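Sodedeo Open House: Wood, Glue and Way Too Many Cookies

Posted 22 Jun 2018 in Days Out, Woodworking

So I finally made it to the Sodedeo open house! I've been meaning to go ever since I missed the one in February (flu, don't ask), and my brother-in-law had been rubbing it in ever since because he came home from that one with a free cutting board. No free cutting boards this time, sadly, but I did eat more than my share of the cookies at the front desk and I got to pet a lot of wood, so I'm calling it a good day out.

If you've never been, Sodedeo shares a long brick building with Zanetti, the hardware people, and the parking is terrible. Go around the back by the loading dock. The sign says deliveries only but the guy waved us all in.

We started in the lumber room, which smells amazing. Brunello Sorrentino runs that part of the shop and he was our guide for the first half. He loves maple the way some people love their dogs. He pulled board after board off the racks and tilted them under the light so we could see the figure come and go, and then he'd hand them down the line so everybody got a turn. Some of those are heavy! The lady next to me nearly dropped a walnut one on her sandals.

Next was the glue-up area, and I could have stayed there all afternoon. They rip the planks into strips, flip them this way and that until the grain looks right side by side, then clamp the whole thing up and leave it overnight. I always figured it was just a matter of squeezing hard. Nope, Brunello says too much pressure pushes all the glue out and you end up with a weak joint (which explains my coffee table, thanks very much). I asked what glue they use and he said Greten, the yellow one, and that I should quit buying the cheap stuff.

There was a finished maple board lying out flat on one of the blue pegboard tables, with some colored plastic blocks on it, and I kept going back to look at it.

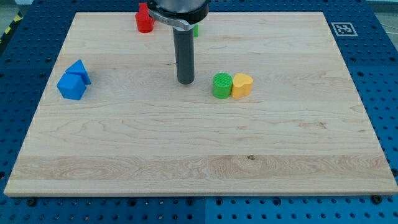 Pale maple, with the wavy grain at its wildest toward the front. Look for the little dark knot.

I love that knot. I asked if a knot like that would get a board marked down and Brunello said it depends who's buying. Some customers want it perfectly clean, and others come in and dig through the stack for the one with a bit of character. I'm a digger. The seams between the strips are pretty faint too, and I ran my thumb over one and couldn't feel a thing.

After that we got handed over to the other Brunello. Yes, there are 2 of them! Brunello Tedesco does the finishing, and everyone in the shop just calls them by their last names. He let us try out some oil on scraps, and I got it all over my sleeve. He wipes on 3 coats and sands lightly in between, and his scraps came out looking like satin. Mine looked like I'd dropped it in salad dressing.

The shop store is small, but do leave time for it. I bought a tin of the Rurnedora board wax and a bag of offcuts for 23 dollars, and I already have plans for the offcuts (coasters, probably, if I can get a straight cut out of my old saw). They take cards now, by the way, but the coffee cart outside is still cash only.

Wear closed shoes, and bring a sweater because the lumber room is kept cool. I'll put up the coasters when they're done, assuming they come out square!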